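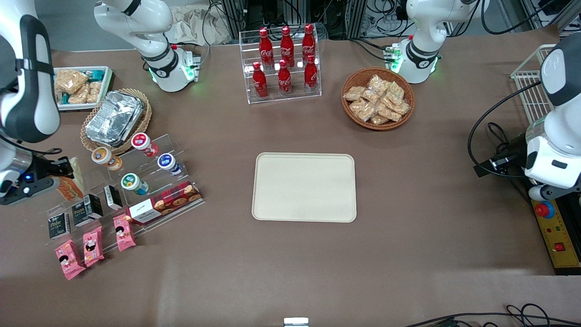

Fig. 1. The picking table at the Harnach open day: two arms, one empty tray, plenty of snacks.

Course Materials > Introduction to Automation > Unit 6 > Site Visit Notes

UNIT 6 HANDOUT: WHAT WE SAW AT HARNACH, AND WHAT TO DO WITH IT

Read this before the October lab. If you missed the bus, you still have to read it, and you still owe me the worksheet.

The visit was to the Harnach open day, in the demonstration hall on the Lambrakis site. The group went in at 10 a.m. and came out with more pens than any of you will use before graduation. Most of the hall was conveyor belts. The part that matters for this unit was the Durska table, where two arms pick packaged food from a small shop-like display and put it in a tray. A person can do this job while talking on the phone, which made several of you lose interest early. Please get it back. It is a harder job than the welding cell next door, and the welding cell had sparks.

1. Why a snack table is hard

A welding robot gets the same part in the same place all day. The Durska table gets groceries. Look at Fig. 1 again and sort the goods by how much trouble they would give you if you had two stiff fingers and no sense of humor.

The bottles are the friendly ones. They stand up in a clear rack, they all have red caps, and they hold their shape when squeezed gently. Someone will raise a hand here and mention the rack, and that someone is right. Clear acrylic is unpleasant for a lot of depth sensors. The shelf under the little cups has the same problem. You and I see a step. A depth sensor may see the step, the table behind it, or nothing worth reporting.

The clear packets in the round basket are worse. They are shiny, they are heaped on each other, and the edge of one is easily taken for the edge of its neighbor. A gripper that goes in for one packet can leave with two or with a pinch of air. The foil containers reflect whatever is near them, including the robot.

The boxes look easy and mostly are, until you ask which way up they should land.

2. What the guide told us

My notes from the talk, cleaned up a little. These are Harnach's own numbers for the Durska setup, so treat them as you would a restaurant's opinion of its soup.

Recorded practice runs used to train the picking software: 2,450.
Test picks in the last internal trial: 300.
Test picks that went into the tray on the first try: 158.

Several of you laughed at the last one. Work out the percentage (52.7, to one decimal place) and then ask the questions a buyer would ask. What counted as a first try? Were the easy items and the awful ones mixed evenly? If an arm dropped a packet and then picked it up again, where did that go in the table? The guide answered the first question clearly, the second one partly, and the third by offering us coffee.

I would still rather be shown 158 out of 300 than a polished video with music. Worksheet question 2 asks you to design a fairer test with the same number of picks. "Use better robots" was submitted by four people last year and earned what it deserved.

3. Two arms

The obvious reason for two arms is reach. One takes the left side of the table, the other takes the right, and the tray sits between them. The less obvious reason is that some items want to be held while something else is done to them, and a single arm holding a bag is, for that moment, a very expensive bag clip.

The price is that the arms now have to stay out of each other's way. There are three common answers, all covered in Unit 4:

- give each arm its own zone and never let the other one in
- share the middle, with one arm waiting its turn
- plan both motions together and accept that the planning takes longer

Harnach told us they share the middle. From the visitor side of the rail this looked like two polite people at a doorway. Worksheet question 3 asks what happens if both are waiting. If the word "deadlock" does not come to mind, go back to Unit 4 and stay there a while.

4. Cameras, near and far

A fixed camera gives you the whole table. You can tell where the basket is and where the tray is, and you can plan a path. What it does badly is the last inch, when the arm you are steering puts itself between the camera and the thing you want. Anyone who has parked a car by looking in through the living room window will understand.

A camera at the wrist has the opposite habits. It sees the fingers and what is close to them, and it knows very little about the rest of the room. Its picture changes every time the arm moves, so the software has to keep working out where it is now. On the other hand, nothing much comes between it and the packet.

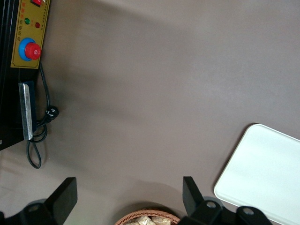
Most systems of this type use both views and let the software sort out who to believe. When the two disagree, the trouble is often a camera that has been bumped and not recalibrated. Check the mount before you rewrite the code. I say this every year, and every year someone rewrites the code.

5. The red button

Every machine you will meet in this course has an emergency stop. It is big, it is red, and it is there to be hit. Three points for the exam:

An emergency stop does not make a machine safe to reach into. It stops motion in the way its designers decided it should, and you need to find out what that way is.

A stop on one machine may do nothing at all to the machine beside it. Where an arm and another powered device share a table, find out what each button cuts off before you need to know.

Releasing the button should not start anything moving. Restarting is a separate, deliberate act.

6. For the lab

The Bestmont teaching lab is in room 712. We have one arm, one fixed camera and a box of crackers that has been picked up so often it has no corners left. Bring the worksheet, closed shoes and your own pencil. Teams of two. Each team picks three household items, one easy, one medium and one you expect to fail on, and writes down the prediction before touching the controls. Marks are given for the prediction and the explanation. A failed pick with a good explanation outscores a lucky one.

Food used in the lab does not get eaten in the lab. Last year's chips were a biohazard by the second week.

Worksheets go in the tray outside 712 before the lab starts.

Shared 9 times | 4 comments

Related materials
Unit 4: Two Robots, One Workspace
Unit 5: Grippers, Suction Cups and Other Compromises
Unit 6 Worksheet: Picking and Placing
Unit 7: Calibration for the Impatient
Lab Safety Sheet, Room 712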